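Home | Courses | Interiors and Facilities | Handouts | Library | Contact

Rondelmont Institute of Building Services
Unit 4: Textile Floor Coverings in Working Rooms
Handout for participants

July 16, 2024
Prepared by the Facilities Teaching Office

4.1 Purpose of this unit

Carpet is the floor covering that participants will meet most often in offices, study rooms and light technical rooms. This unit treats the patterned grey floor in particular. It should be read together with the notes on hard floors, which use the same terms for wear and soiling.

4.2 Ground and fleck

A plain carpet shows one color, called the ground. A flecked carpet carries short marks in one or more further colors. Where the marks are longer than they are wide, the floor is called streaked. The direction of the streaks should be recorded at inspection, as it affects how joins and repairs will look.

Flecked greys are specified where small debris is expected between cleanings. Lint, paper dust and clipped thread are less noticeable on a mixed ground than on a plain one. The same quality works against the inspector. Small screws, staples and cable ties can stay on the floor for a long time, and a check made from standing height is not sufficient. The inspector is to kneel and view the floor along its surface from two sides.
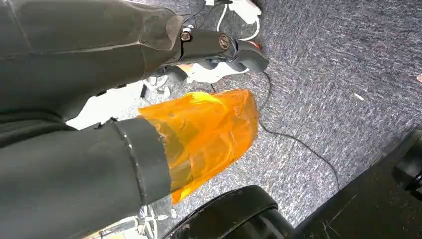 Figure 4.1. Grey carpet with short streaks in dark grey, blue-grey and near-white. Compare the bright middle area with the darker upper right.

4.3 Light and apparent color

A grey floor changes a great deal with light. Under strong light the pale flecks merge with the ground and the pattern may seem to disappear. In Figure 4.1 the flecks read clearly toward the upper right and are almost washed out across the middle. A difference of this kind must not be entered as fading or bleaching until the floor has been viewed again under even light. Participants who worked on the Grillberg survey in November will recall that 16 entries were withdrawn on this ground.

4.4 Cables and loose items

Cables lying in loops on carpet are to be noted on the room sheet, with their position given in relation to the nearest wall. White and light grey cables stand out well on a mid-grey floor -- dark ones do not, and should be looked for separately. Cables are not to be pulled, coiled or moved by the inspector. The room user is asked to lift them before cleaning begins.

4.5 Room sheet

The Herath form is used for all practical work in this unit. Enter the room number, the ground color, the fleck colors in order of strength, the direction of the streaks and the light at the time of viewing. Rooms of more than 800 square feet are divided into bays, and each bay is given its own line.

4.6 Practical assignment

Each participant will inspect two rooms in the Ira Building and submit one sheet for each. The sheets are marked out of 29. Late sheets are accepted only by prior arrangement with the office.

Facilities Teaching Office, Rondelmont Institute | Contact the office | Copyright 2024 | Back to top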